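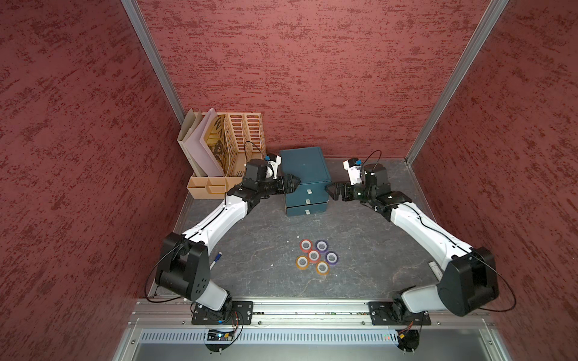 Wednesday, March. Linseed paint again, the blue-green batch. Ground the second lot this morning and it's already better than last week's, which went stringy and left brush tracks you could feel with a thumbnail. Color still too bright for the Stinevbridge hall job. Loredana Palumbo wants it to sit quiet next to the old oxblood plaster and mine shouts. What I'm after is nearer the dark teal of that drawer cabinet, which keeps its own against a mottled dark red and doesn't go minty. Green always looks greener beside red, so the paint has to be duller in the pot than you'd think. Mixed to my eye on a white tile = wrong every time. From now on test on a red ground only.

3 min read

Recipe as it stands: 300 g boiled oil, three pigments (the blue, raw umber, a pinch of yellow ocher). Tried black in place of umber on board B – went flat and a bit purple at the edges by lamplight. Umber is slower to disperse but worth it. Let the paste sit overnight before thinning, the specks mostly give up by themselves. Strain through a stocking anyway.

Drying. Board A touch dry at some 46 hours, shop heating off at night. Board C in the warm cupboard was a lot quicker but skinned over and wrinkled along the bottom where I'd loaded it too heavy. My fault not the paint's. Thin coats!! Brush out until it feels like there's hardly anything left on the brush, then brush a bit more.

The Lotitz oil smells cleaner than the Dindberg and yellows less, at least on the boards I kept in the drawer since fall. Put the drawer boards out on the window ledge and the yellow had mostly bleached back by the weekend. So for a dark hallway the yellowing matters more than for a front room. Tell Loredana before she signs off on anything. Her sample card has been living in a bag.
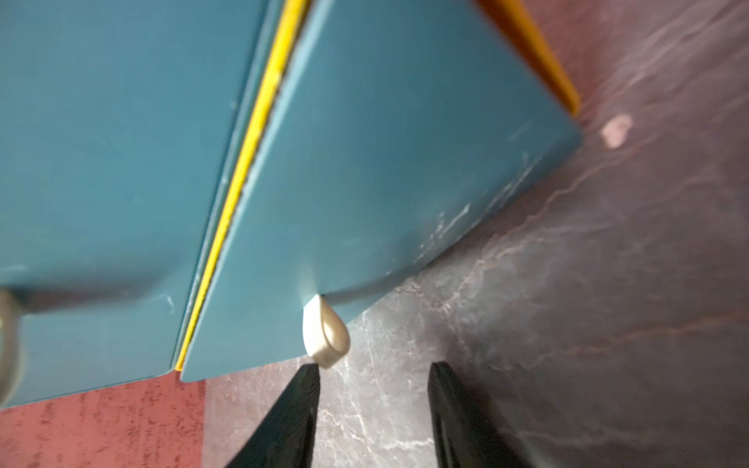

Number of coats. She asked for two, I'm pricing three. Two looked fine straight on but at a low angle you get dull islands where the wood drank it, worst around knots and on any end grain. Prime coat thinned hard, second coat as is, third with a spoonful of extra oil for the sheen. Don't sand between unless there's grit, just wipe down with a dry cloth.

Vasić brush sheds. Picked hairs out of board D with tweezers and then gave up and recoated. The old oval one is still the best we have, please nobody leave it standing in the jar on it's bristles.

Oily rags: in the water bucket, lid on, before lunch as well as at night. Not on the bench.

To do
– board E, same mix, half the ocher
– red ground on the remaining test boards, leave it matte
– check whether the plaster in the hall has been waxed, paint wont take at the join if it has
– order umber, we're down to the dusty end of the bag
– call Loredana re: drying time, she has the doors booked to go back on way too early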